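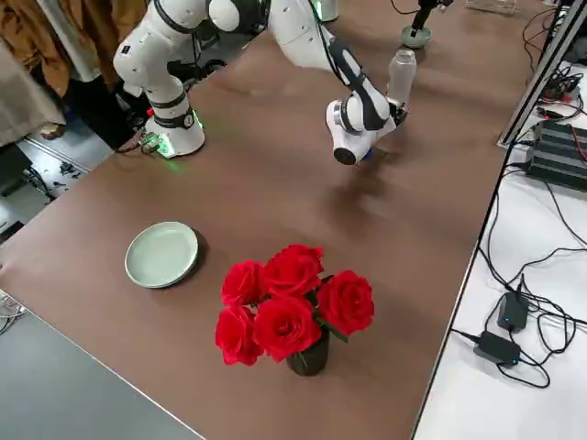
Why does the Pramel course page say the keyboard harmony assignments are unlocked when nobody in my section can open them?
The page shows the status of the unit, and each assignment inside it carries its own lock. Someone at your end has to release them one at a time.

Logged by Ngọc Đoàn, theory and sightsinging.

I've read that answer twice and I don't buy it. I released the unit in November, the same way I did for the fall class, and every assignment opened at once. The only thing that has changed is the Wunirero update, which we were told wouldn't touch coursework. Students are now stuck at exercise 11 in the Løken reader, the one with the figured bass in G minor, and they can't hand in their recordings either.

Tried so far: released exercise 11 by hand, logged out, logged in on a different computer. It opened for me. It did not open for the 2 students I asked to check.
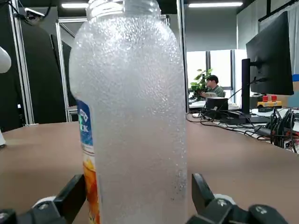 I also tried the fix on the help page, where you delete the assignment and add it back. Please take that advice down. It wiped the marks for the first dictation and I had to type them in again from my own grade book.

Reply from Ramil Javier: I can see the release on your account. The student copies still point to the old edition of the reader, where that exercise sits on page 266. I've re-linked them and cleared the lock. It can take up to 3 hours to show.

Reply from Ngọc: I was told the same thing about the listening quiz and it took until the next morning. Leaving this open until a student tells me it works.

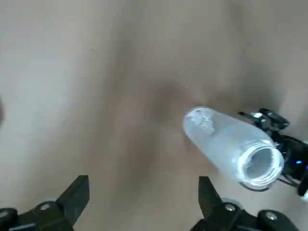
Will recordings handed in late because of the lock be marked as late?
The system will flag them, but the flag doesn't change the mark. You can clear it from the Enance gradebook under each student's name.

Reply from Ngọc: One at a time again, I suppose. Ticket stays open.

We use cookies to keep you signed in and to remember your settings. Accept all | Manage cookies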